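Mernulton Trail 8K – course safety walk, checklist and comments
Walked it at 7 in the morning, both loops, start to finish. OK = fine, FIX = do before race day.

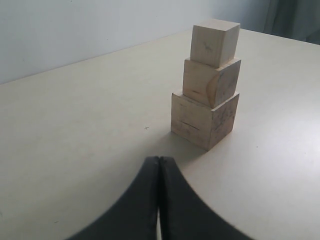 START / FINISH AREA
Start line wide enough for 160 runners – OK. Funnel it slower if wave two is bigger.
Finish chute flags – FIX. Two poles lean, one missing the foot.
Parking lot crossing – FIX. Cars still cut across by the Rostami tent spot. Need cones and a person in a vest from 7 until the last wave is off.
Port-a-johns – not delivered yet, check again.

LOOP ONE
Gravel path to the gate – OK.
Gate – chained open, OK. Make sure it STAYS chained.
Creek bridge – FIX. Third board is soft. Told the park office, no answer yet. If not replaced, plywood over it and paint the edges orange.
Long downhill after bridge – roots, lots of them. Paint the big ones. Last year's paint is basicly gone.
Low branch at the bend – cut it, done, OK.

LOOP TWO
Split point – FIX, most important one on here. Arrows point both ways right now. Tape off the loop one side once the leaders are thru.
Field edge – holes in the grass, filled the worst, rest need flags. Have 32 flags, should do it.
Switchbacks – OK dry. Slick if it rains, move the cones in and make them walk it.
Back fence – loose wire at shin height on the inside. FIX. Pliers in the Forora bin.

WATER AND FIRST AID
Tables – 2, both sturdy, OK.
Table at the top of the hill is too close to the trail, people will bunch up. Slide it back.
First aid kits – one full, one short on wraps and ice packs. FIX.
Ambulance way in – back road open, key works, OK.
Radios – Taltosis set charged, tested at the far fence. Scratchy but readable. Channel 8. Bring spare batteries.

TIMING AND SIGNS
Mats – cords cross the walkway, need tape or a cover. FIX
Mile signs – mile 3 is on the wrong side of the trail, moved it, OK.
Bib pins – not safety but we're low.

Recheck the bridge, the split and the fence wire first. Rest can wait for setup night.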